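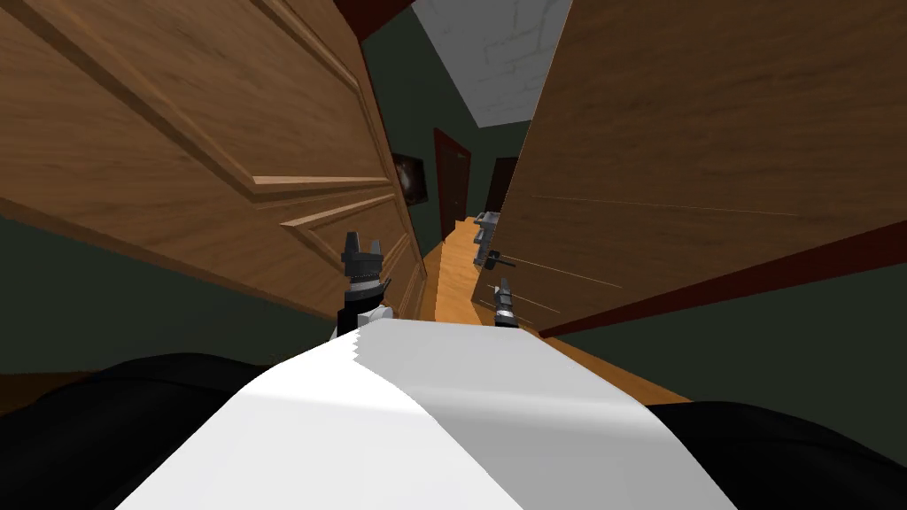
Robot's own view between the double doors, both grippers forward. Simulation, Cordero demo.

Right, quick write-up of the Drurnbridge open day before I forget all of it. Was meant to go in the last issue, didn't make it, sorry. Five of us went up from the club and the train was late so we missed the welcome talk completely. Caught the tail end of the coffee.

The main thing to see was Cordero. That's the name of their door project - a two-armed robot that has to get itself through doors inside an ordinary house. Most of it runs in simulation for now. Holger Björklund had it up on a big screen at the end of the lab with a row of folding chairs in front, and people kept drifting over and not leaving. I was one of them. Missed the soldering table and the whole drone bit, so if anybody else went to those please send me a paragraph.

Why doors? I asked, Holger sighed. Doors are where a house robot loses its day, he said. Handles at different heights, doors that swing at you, doors that swing away, doors that drift shut by themselves. And then a pair of them, where you open one and the other one is still in your way. The double door is the one they've been on since the spring and it's what he ran for us most of the afternoon.

What you get on screen is the robot's own view. Takes a minute to get used to. A big white chest filling the bottom, black shoulders on either side, arms going out in front, and past that a little strip of hallway with a wood floor and green walls. You find yourself leaning in your chair to look round the door. Phong Mai was leaning so far she nearly went into Archie.

Some notes from my notebook, not in any order:

- They did 2,000 runs on the double doors before they touched anything in the settings. Just to see where it went wrong. Mostly it went wrong at the second door.

- The handle is the easy part now. Lever handles anyway. Round knobs they are still fighting with and he didn't want to show us those.

- The robot has no idea how wide it is unless you tell it. I mean it knows in the model but the planner they started with treated the arms as if they were folded, so it kept clipping the door edge with a wrist on the way through. Fixed in April.

- Walking speed is turned way down near a door. Looks painfully slow. Somebody's kid behind me said "go on then" out loud and got a laugh.

- They don't score it on time at all. Just through or not through, and did anything get bumped.

Rodrigo Arrieta asked the question I wanted to ask, which was how much of this carries over to a real door. Holger was pretty straight about it. Friction is the trouble. A simulated hinge is the same every time unless you go in and mess with it, so they mess with it - stiffer, looser, a bit of drag at the end of the swing. They also change the colors and the light so the thing doesn't learn that one brown door and nothing else. He says the gap is getting smaller but he would not give a number and I respect that.

Then the live part. We got to pick a start position each and he'd load it up and let it go. Archie Forsyth wanted the robot jammed right up close to the left door, naturally. Rodrigo wanted it dead center. I asked for one with the arms at different heights as I had a theory it would get confused. It did not get confused. It clipped the right hand door a little, backed off, and had another go. Theory in the bin.
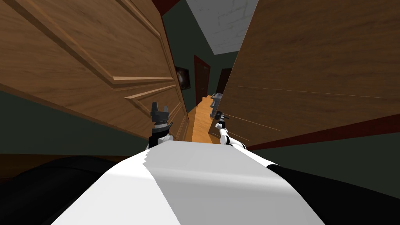 Hallway between the two open doors, wood floor running on past the grippers. Same set of demos.

The house model is one they built themselves and call Hollum, after the village where the first one was measured up I think. It's got a hallway with several doors off it, pictures on the wall, the lot. Kiều Tô does the modeling and she was very patient with us. She said people always ask about the furniture and never about the door frames, and it's the frames that take her the longest. The moldings on the panels matter too, a gripper can catch on the edge of one if it slides along the face of the door. Hadn't crossed my mind.

She has 800 door variations in the library so far. Widths, handles, which side the hinge is, panels or no panels. You can tell it to give you a random pair and it'll stick them in the same hallway. A few of the pairings are pretty ugly but the robot doesn't care.

I asked if we could get hold of a copy for the club machines. Short answer, maybe. There's a cut-down version called Clakum that they hand out to schools, nine rooms, one robot, and it'll run on a normal desktop with a halfway decent graphics card. Ours would just about manage. Kiều is going to send me the form. You drive the arms with the keyboard to begin with and then you can write little scripts for it, so it could be a good one for the newer members who've only done the line followers.

After that we had a tour of the downstairs workshop but it was packed and I couldn't hear a word from the back. Nice pillar drill. Phong got talking to a student about tendon-driven fingers and we had to go and fetch her when the bus came.

Things I'd do differently if we go again: get there for the start, bring sandwiches (the cafe shuts at two, who knew), and book the afternoon slot for the screen demos as the mornings are all school groups. Entry is free but you do have to put your name down. Parking is bad. Take the train, even the late one.

Also they want feedback from anybody who was there. There's a short form, I have the link, ask me at the next meeting or just grab Archie, he's got it as well. Mostly it wants to know what was hard to follow. I put down that the robot's eye view needs a bit of explaning at the beginning for people walking up cold, and maybe a second screen showing it from outside. Holger said they used to have one and everybody watched that instead and ignored the main one. Can't win.

Couple of bits of club business while I'm here. The small arm is back from repair, new gear in the elbow, please do not run it at full speed for the first few sessions. Whoever borrowed the good calipers, box by the door, no questions. And if you want to be on the list for the next trip tell Rodrigo and not me, I lose the bits of paper.

If there's enough interest I'll set up a go at the double door problem on our own machine when the Clakum copy comes thru. Two arms, two doors, keyboard only. Phong has already said she's doing it with her eyes on the clock so bring some practice.

Posted 02/06/2020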